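Chapter 7
The Work Table and What Stands on It

In this chapter
Choosing a table height and surface
Clear containers and why most shops use them
Wooden skewers as supports
Preparing short sprigs of foliage
Laying out the table before the first stem is cut

Key terms: sprig, support, node, lean angle, holding water, working side

Chapter 6 ended with the delivery at Hindcombe, where foliage had been unpacked, sorted by length and left to stand overnight in holding water. The chapter picks up the next morning. The long branches have gone to the large arrangements covered in Part Three. What remains is the short material: side shoots, tips, and pieces that broke off in the box. Many shops sweep these into the green waste. At Hindcombe they are kept, and they make up a fair part of what the shop sells in small containers.

Small work is slow. A large arrangement can hide a crooked stem behind ten others, but a container with three or four sprigs in it hides very little. A customer looks at it from close up, often on a desk or a kitchen counter, and sees the cut ends and the supports through the side if the container is clear. For that reason the table, the light and the order of the tools are treated here before any design is discussed. Students who skip to Chapter 8 usually come back.

7.1 The table

Sille Juhl ran the small-work table at Hindcombe for several years before she began teaching. Her first table was an old dining table with a dark varnish. Dark leaves disappeared against it. She would set down a sprig, reach for the snips, and then have to hunt for the sprig again. She replaced it with a plain white top and has used white ever since.

A white surface has two uses. Bruised leaves, insects and bits of bark show up at once, and the outline of a sprig can be judged while it lies flat. The drawback is glare. Under a strong ceiling light a glossy white top tires the eyes within an hour, so a dull finish is better.

The top does not have to be one piece. Two panels pushed together give a long table that can be carried through a narrow door and put back up by one person. The seam between them is no trouble as long as the two panels are level. Check this by sliding an open hand across the join. If you can feel a step, adjust the legs on the lower side. Do not stand a container across the seam. It may rock, and water that spills there runs through to the floor.

Height matters more than students expect. The top should come a little below the bent elbow of the person working at it. Where a table is shared, set it for the tallest worker and give the others a firm mat to stand on.

7.2 The container

The exercises in this part of the book use a straight container of clear plastic with rounded corners. Glass looks better in a shop window and costs more to replace. For learning, plastic is the sensible choice. It is light, it can be knocked over without much harm, and the stems can be checked from the side at any time.

Clear walls do cause one problem. On a white table the edge of the container can be hard to see, and reflections on the wall can be mistaken for the wall itself. New students often catch the rim with a sleeve. Keep the container near one end of the table and leave it there for the whole session.

Order sizes by volume, not by the supplier's names for them. One supplier's "medium" holds 400 milliliters and another's holds 600. The Endgate catalog used in Appendix B lists both figures, and students should copy them into their own record sheets.

7.3 Skewers as supports

A short sprig rarely stands where it is put. The stem is thin, the leaves are heavy for its length, and it slides down the wall until it lies along the bottom. Florists have answers to this that range from wire to foam to pebbles. This chapter uses plain wooden skewers, the kind sold for the kitchen.

Skewers are placed first, before any leaves go in. Lean them against the wall on a diagonal, all from different starting points, so that they cross one another lower down. The place where they cross will hold a stem. Three skewers are enough for a narrow container. A wider one needs a few more.

The angle of each skewer is called its lean angle. A steep skewer stays put but leaves little room to rest a stem against. A shallow one gives more room and tends to slip. Students should try both and write down what happens. Nanna Bisgaard, who tested the exercises with her evening class in April, asked each student to repeat the first setting five times before adding any foliage. Most of them had settled on an angle by the third try. 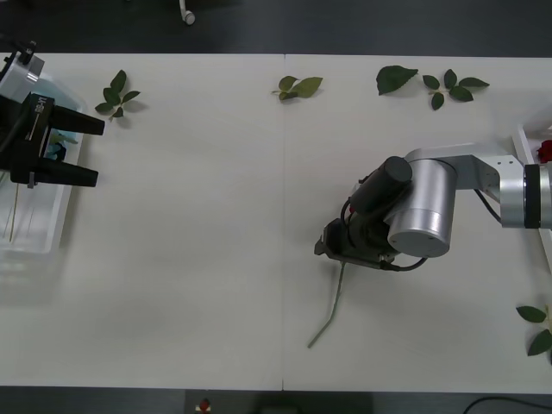 Wood soaks up water. A skewer left standing in a filled container will darken at the foot and may bend, so change it when the water is changed. Paint or varnish is not needed and can cloud the water. If the points are sharp, turn them downward or snip them off before starting – a hand going into the container for a fallen leaf will find them otherwise.

7.4 Preparing the sprigs

Pick sprigs with firm leaves and a straight length of bare stem below them. Bluish-green foliage is a good choice for practice. Its leaves hold their shape well out of water, and the color stands out against both the pale wood and the white table.

Work through each sprig in this order.

1. Lay it flat on the table and look at both sides.
2. Remove any leaf that would sit below the water line.
3. Cut the stem just under a node, on a slant.
4. Lower it between the skewers and let go slowly.
5. Step back and look at it from standing height.

If the sprig turns when it is let go, the heavier side is facing the wrong way. Lift it out, give it a half turn and try again. Do not push it down to make it stay.

Before you begin

Set up your own table as described in 7.1 and draw a plan of it on page 172 of the workbook. Mark the seam, the container, the skewers and your working side. Bjartur Lykkegaard's plan, printed on the facing page of the workbook, is for a left-handed worker and should be reversed by those who use the right hand. Keep your drawing. You will need it again for Exercise 7.1, which starts on the next page.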